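Last touched 2025-11-18. I wrote this section for the Skunelgate gripper kit after setting up two of them, and Thandeka Ndlovu went through it with me and fixed my menu names. If yours look different, update the Tridunska app first.

## 4. Teaching your first block pick

You should have the arm bolted down and the wrist camera plugged in by now (section 3 if not). Set aside an afternoon for this one. Mine took longer, mostly thanks to a loose cable clip and a long phone call.

1. Clear the table and put down a few of the letter blocks, face up. Leave plenty of open space between most of them.
2. Open the app, pick **Wrist View**, and wait for the live picture.
3. Press **Home**. The arm moves on its own here — keep your hands back until the light on the base goes steady.
4. Set the speed to 300 on the slider. It goes up to 3,000, and you'll be tempted. Don't touch that end yet!
5. Jog the arm until the block you want is between the fingers in Wrist View.

> **Caution:** Never reach in to nudge a block while the arm is powered. Hit **Pause**, wait for the click, then reach. Ha-neul Ryu has a bruised knuckle that says I'm right.

### Lining up

You're looking for a view with clear table on both sides of the block, so the fingers have somewhere to go when they come down. 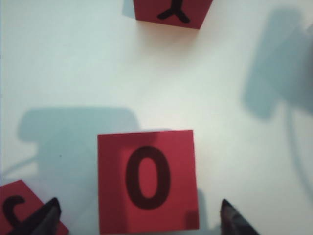 Lining up is the part I got wrong over and over, so go slowly. I used to stop as soon as a block was anywhere between the fingertips, and then one finger would come down on top of it. Look at the gap on each side first. With the O, the right finger is the closer of the two, so I'd jog the wrist a hair to the right before closing. Check the neighbors too: that red block in the bottom left corner is partly under the left finger in the view, and I'd slide it well clear (after Pause, please) before I let anything drop.

6. Tap **Center Assist** if you'd like the app to do the last little bit. I use it all the time now, though I still look before I say yes.
7. Lower the wrist with the down arrow, one tap at a time, and stop when the fingertips are beside the block and still off the table.
8. Tap **Close**. Leave grip force at 2 for blocks.
9. Lift with the up arrow, then tap **Save Pick** and give it a name you'll recognize later. I have four called "test" and I regret every one.

**Note on lighting:** The camera copes with soft shadows fairly well, but a hard one lying over a block can throw off Center Assist. If the outline in the app jumps around, move your lamp, or wait a minute if it's the sun. I leave exposure locked at 2,000 and haven't needed to change it.

**Note on the fingers:** The dark tips in the box are fine for blocks. Alexiou sells softer ones, and I'd hold off on those until you get to the fruit project in section 7.

### If it won't close

- Make sure **Pause** is off. (Yes, I know. Check anyway.)
- Reseat the gripper plug at the wrist with the power off.
- Still stuck? Write to the Embridge help desk and attach the log from **Settings > Save Log**. They asked me for it both times.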